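Getting back on the bike after a long winter

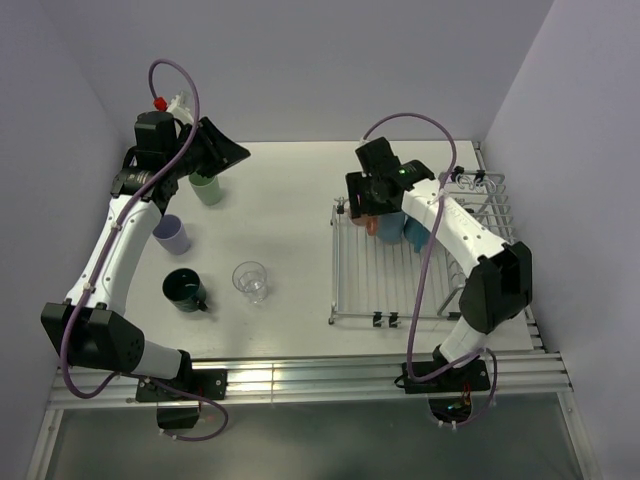 I promised in the last newsletter that I'd write something about getting the bikes out again, and then I put it off until my own bike shamed me into it. It had been hanging in the hallway since before Thanksgiving. When I finally lifted it down, both tires were flat as pancakes and the chain had gone a lovely shade of orange.

So I did what I always do, which is call Diễm Vi. She's been fixing her own bikes since high school and has very little patience for people like me who spray stuff on the chain and hope for the best. She came over with a bag of rags and we spent most of an afternoon on the back steps. Wipe the chain first, she kept saying, wipe it again, then oil it, then wipe off the oil. I had been skipping three of those four steps for years (sorry, chain).

The brakes took longer. One pad had worn down on a slant and was rubbing the rim, and I'd been blaming the squeal on the weather! New pads cost me 12 dollars and I put them on myself, with only a little swearing.

My first ride was the Wirnura loop, out past the grain store and back along the creek. It's 9 miles and mostly flat, and I used to do it before breakfast. Well. I stopped twice, once to take off a jacket and once because I wanted to look at a duck, or that's what I told the duck. My legs were fine the next morning. My seat was another story, so if anyone has a saddle they swear by, please write in and tell me what it is.

A few of you asked about group rides. Tín Nghiêm is leading the easy one again this spring and the pace is friendly – you can talk the whole way round, and most of us do. We meet at the Nartey Street end of the park and the coffee stop is still Arska, where they've put the bike rack back by the side door. Bring a spare tube that fits your own wheels. Last March four of us stood around a flat with the wrong size in every bag.

If you're new, or haven't ridden since you were ten, come anyway. Wear whatever you'd wear for a long walk and bring some water. Helmets are a must on our rides, and Tín has a couple of loaners if you let him know ahead of time.

The first easy ride is 3/10/22 and we roll out at 9. I'll be the one at the back, ringing my bell at the geese.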